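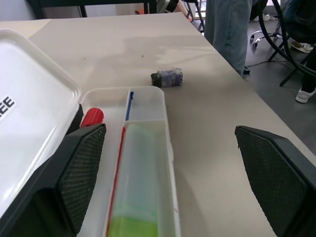

Fig. 1. Gripper open over the bench, box lid up, compartment tray in front.

Week 3 handout - Planning and budgeting for a small bench cell
Urkstead, short course in workshop automation. Notes only, not a full write-up. Bring to the session.

Where we got to
Last time: what the arm can reach, what it can lift. This time: what it costs, and what people forget to put on the order. Nearly everyone prices the arm and stops. Then May comes, the money is gone and there's nothing to hold the parts with.

Look at Fig. 1 again while you read. Everything between the fingers and the far side of the table has to be bought, made, or borrowed from another bench. Boxes, trays, small parts. None of it is on the arm quote.

Split the budget
Headings to use on your sheet, in this order:
Arm and controller
Gripper, fingers, finger pads
Wrist camera, mount, cable
Table and fixings
Work pieces and containers
Guarding and floor space
Spares
Training time (yes it is a cost, put hours in)

Leave a line blank under each. You will need it.

Fingers and pads
Pads are a consumable. Treat them like sandpaper. The pads in Fig. 1 have a crosshatched grip surface, fine for hard plastic; for anything glossy or soft try a sample first. Our price from Hovland is 299 for a full set of fingers, pads bought seperately at 84 a pack. Order 2 packs with the first set. Lead time on pads is 3 weeks and they don't hold stock over the summer.

Check the opening width against your biggest part AND your thinnest. Wide gap is no use if the fingers won't close down on something like a thin stick standing in a compartment. Ask for both numbers in writing.

Camera
Wrist mount means the fingers are in view, low down, and they hide things. In Fig. 1 the red cap is partly behind the left finger. The lid label is lost another way, cut off by the left edge of the frame, only "EE" readable. If your job needs labels read, budget for a second camera on a fixed post now, it's cheaper than reworking the cell. Wolletti do a post kit, Amance do a better one with a longer cable. Get both quotes.

Lighting - windows count as lighting. Fig. 1 has a bright one top right. Price a blind. Cheap, always forgotten.

Containers
Buy the real ones, the ones the job will use. Not lookalikes. Points to put in your spec:
- lid: hinged or loose? how far does it swing, does it take up table you wanted for something else
- clear or frosted plastic is harder for the camera than solid colour, allow test time
- compartments: depth, wall thickness, can a finger get in beside the part
- a spare of everything, trays crack

Floor and people
Draw the floor as well as the table. Chairs on wheels, cables across the floor, somebody standing at the side of the bench - it's all in the background of Fig. 1 and it all has to go on your plan. Cable cover is a line item. Marked standing area is a line item (tape will do). If you need a fence the cost jumps, so do the risk sheet before the order and not after.

Quotes
Get them on the same day if you can, prices move. Ask each supplier: delivery included? Mounting plate included? Who pays if the fingers don't fit the wrist? Amance charge for the plate, Hovland don't but you have to ask for it.

For next session
Fill in the budget sheet for your own cell, all eight headings. One page. Sketch of table and floor on the back. Hand in by August 30, 2024, paper or email, late ones wont be marked.

Reading: supplier sheets in the course folder, Wolletti one first, skip the apendix.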